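회사 소개

저희 웹사이트는 방문 통계와 장바구니 기능을 위해 쿠키를 사용합니다. 계속 이용하시면 쿠키 사용에 동의하신 것으로 봅니다. [동의] [설정 변경]

무르누스(Murnus)는 엮어 만든 바구니를 판매하고, 대여하고, 수선하는 회사입니다. 가정용 수납 바구니가 매출의 절반을 넘고, 나머지는 빵집과 숙박업소, 꽃집에 납품하는 물건입니다. 수선은 저희가 판매하지 않은 바구니도 받습니다.

시작

대표 아넬 오스트하위전(Anel Oosthuizen)은 원래 주방용품 수입 회사에서 재고 관리를 맡았습니다. 창고에 반품으로 쌓이는 물건 가운데 바구니가 유난히 많았고, 대부분은 테두리 한 곳이 풀렸거나 바닥 가닥이 하나 끊어진 정도였습니다. 당시 회사는 그런 물건을 전부 폐기했습니다. 아넬은 폐기 예정이던 바구니 40개를 사들여 퇴근 후에 고치기 시작했고, 고친 것을 동네 빵집에 팔았습니다. 그 빵집은 지금도 거래처입니다.

처음 2년은 수선만 했습니다. 손님들이 같은 크기의 새 바구니를 찾는 일이 많아지면서 판매를 시작했고, 대여는 그다음에 생겼습니다. 대여를 먼저 제안한 쪽은 행사 기획사 우키넥스(Ukinex)였습니다. 결혼식이나 시식 행사에서 하루 쓰고 보관할 데가 없어 버리게 된다는 이야기였고, 저희는 그때 남아 있던 재고로 첫 주문을 맞췄습니다.

하는 일

판매. 현재 취급하는 바구니는 모두 77종입니다. 크기와 테두리 굵기, 바닥 짜임이 다르면 다른 품목으로 칩니다. 손잡이가 있는 것과 없는 것도 따로 적습니다. 색은 염색하지 않은 것, 밝은 갈색, 짙은 갈색 세 가지가 기본입니다. 짙은 갈색은 배치마다 색이 조금씩 달라서 추가 주문하시는 분께는 먼저 견본을 보내 드립니다. 똑같은 색을 장담하지는 않습니다.

대여. 대여용으로 따로 관리하는 바구니는 273개입니다. 판매용과 섞지 않습니다. 최소 대여 기간은 하루이고, 한 달이 넘어가면 구입하시는 편이 쌉니다. 이 점은 상담할 때 먼저 말씀드립니다.

수선. 테두리 다시 감기, 끊어진 가닥 교체, 손잡이 교체, 모서리 보강을 합니다. 바닥 전체를 새로 짜는 일도 하지만 새 바구니 값의 7할 가까이 나올 때가 있습니다. 견적을 보고 취소하셔도 비용은 없습니다. 왕복 배송비는 손님 부담입니다.

바구니를 보는 기준

입고된 바구니는 테두리부터 봅니다. 굵게 땋은 테두리는 들고 옮길 때 손이 가장 많이 닿는 자리이고, 땋은 끝을 안쪽으로 제대로 밀어 넣지 않으면 몇 달 안에 튀어나옵니다. 끝이 손끝에 걸리면 돌려보냅니다. 그다음이 모서리입니다. 저희가 파는 사각 바구니는 대개 모서리를 둥글게 돌린 형태입니다. 각을 세운 바구니는 선반에 놓으면 보기 좋지만 모서리 가닥이 꺾이면서 먼저 상합니다. 주문이 있으면 만들되 상설 품목으로는 두지 않습니다.

옆면은 세로대 사이 간격을 봅니다. 가로 가닥이 세로대를 고르게 감고 있는지, 한쪽으로 쏠려 틈이 벌어진 데가 없는지 확인합니다. 틈이 있는 것 자체는 불량이 아닙니다. 손으로 엮은 물건이라 간격이 완전히 같을 수 없고, 빵이나 과일을 담는 손님은 공기가 통하는 쪽을 찾으십니다. 다만 틈 사이로 내용물이 빠지면 곤란하므로 작은 물건을 담으실 분께는 천 안감을 함께 권합니다. 안감은 면으로 만들고 끈으로 묶어 고정합니다. 떼어서 세탁기에 돌리시면 됩니다.

바닥은 뒤집어서도 보고 안쪽을 빛 쪽으로 기울여서도 봅니다. 이렇게 보면 느슨한 가닥이 금방 드러납니다. 대여에서 돌아온 바구니도 같은 방법으로 확인하고, 부스러기를 털어 낸 뒤 마른 솔로 한 번 쓸어 냅니다. 물로 씻는 것은 얼룩이 있을 때만 합니다. 씻은 바구니는 그늘에서 말리고 다 마를 때까지 겹쳐 쌓지 않습니다.

만드는 곳

새 바구니는 두 군데에서 옵니다. 마부자(Mabuza) 공방은 손잡이 달린 둥근 바구니와 뚜껑 있는 제품을 맡고, 브루타로프(Brutarov) 공방은 사각 바구니와 쟁반류를 맡습니다. 두 곳 모두 선금 절반, 검수 후 잔금으로 거래합니다. 공방의 작업량을 넘는 주문은 받지 않기 때문에 가을에는 대기가 생깁니다. 추석 선물용 대량 주문은 여름이 가기 전에 상담해 주십시오. 10월에는 신규 대량 주문을 받지 않고 밀린 수선을 처리합니다.

한 해에 나가는 바구니는 판매와 대여를 합쳐 1,000개를 조금 넘습니다. 더 늘려 달라는 요청을 가끔 받지만 검수하는 사람이 정해져 있어 당분간은 이 규모로 갑니다.
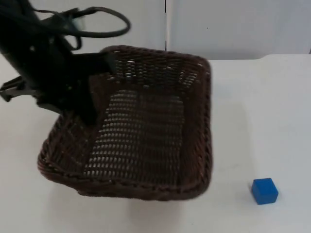
짙은 갈색 사각 바구니의 안쪽. 모서리가 둥글고 테두리를 굵게 땋았다.

사각 바구니는 거실 수납용으로 가장 많이 나갑니다. 담요, 잡지, 아이들 장난감을 넣는다는 분이 많고, 현관에 두고 슬리퍼를 담는 분도 계십니다. 선반에 넣어 쓰실 분은 주문 전에 선반 안쪽 폭을 재어 주십시오. 테두리가 몸통보다 바깥으로 나오므로 바닥 치수만 보고 고르시면 들어가지 않는 경우가 있습니다. 상품 페이지의 치수는 테두리를 포함한 바깥 치수입니다.

집에서 관리하는 법

직사광선이 드는 창가나 난방기 바로 옆은 피해 주십시오. 너무 마르면 가닥이 부러지기 쉽습니다. 겨울에 바구니에서 딱딱 소리가 나면 분무기로 안팎에 물을 가볍게 뿌리고 그늘에 하루 두십시오. 먼지는 마른 솔이나 청소기의 솔 노즐로 털어 냅니다. 곰팡이가 보이면 따로 두시고 사진을 보내 주시면 수선이 가능한지 답변드립니다.

튀어나온 가닥은 잡아당기지 마십시오. 짧으면 전지가위로 바짝 자르고, 손가락 한 마디보다 길면 자르지 말고 수선을 맡기시는 편이 낫습니다.

매장과 문의

매장은 작업실 앞쪽에 있고 오전 10시부터 오후 6시까지 엽니다. 수요일은 입고와 검수를 하는 날이라 매장을 열지 않습니다. 일요일도 쉽니다. 수선품을 직접 가져오실 때는 예약이 필요 없고, 대여품을 찾으러 오실 때는 전날까지 전화로 시간을 정해 주십시오. 건물 앞에 잠깐 차를 세울 수 있습니다. 큰 바구니는 차까지 같이 들어 드립니다.

납품과 대여 상담은 아넬 오스트하위전이 직접 받습니다. 문의하실 때 용도, 필요한 크기, 수량, 받으실 날짜를 적어 주시면 답변이 빠릅니다. 수선 문의에는 상한 부분을 가까이 찍은 사진과 바구니 전체가 나온 사진을 한 장씩 붙여 주십시오.

무르누스 소식지를 받아 보세요. 새 품목과 수선 접수 일정을 이메일로 보내 드립니다.
이메일 주소 입력 [구독하기]
구독은 언제든지 해지하실 수 있습니다.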